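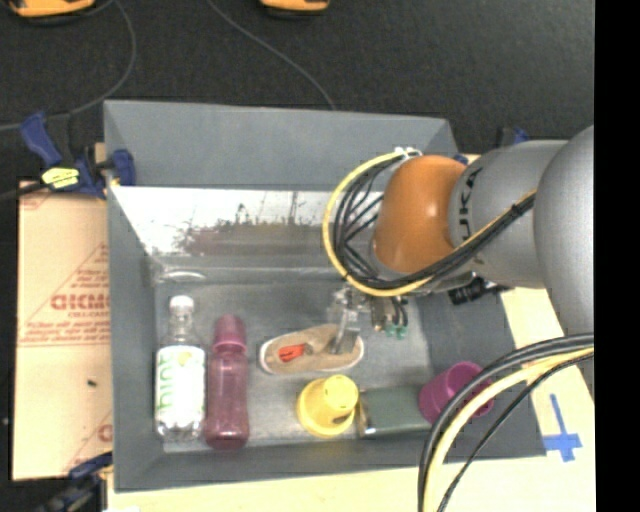 Grey marks on stainless steel sink won't shift

Posted in Kitchens and Bathrooms

Marrowfat22
We moved into a rented flat in Tivwood in March and the sink came with a set of dull grey scuffs across the bottom, plus a brownish patch near the plughole. I have tried washing-up liquid, bicarb, and a level of scrubbing my doctor would call exercise. The landlord says it was "like new" when we arrived, which I suppose depends on what else he owns. Is it rust, and will I lose my deposit over it?

3 replies

Chin-lung Leung
Brown on stainless is usually rust from something left sitting on it, often a tin or a wire scourer. Make a paste of bicarb and lemon juice, leave it 20 minutes, then rub with a soft cloth along the grain. Rinse well and dry it. The grey scuffs are pan marks and a cream cleaner will take off most of them. Deep scratches are there for life. Send the landlord dated photos now and keep a copy of the email.

zinc_or_swim
Get a new sink

Pottering Pam
Agree with Chin-lung, but please don't use steel wool. I did mine with it in our old place on Wallemska Road and had 2 rust spots before and a whole constellation after. Check your inventory as well. Ours said "sink, fair", and those two words saved us a very long argument with the agents.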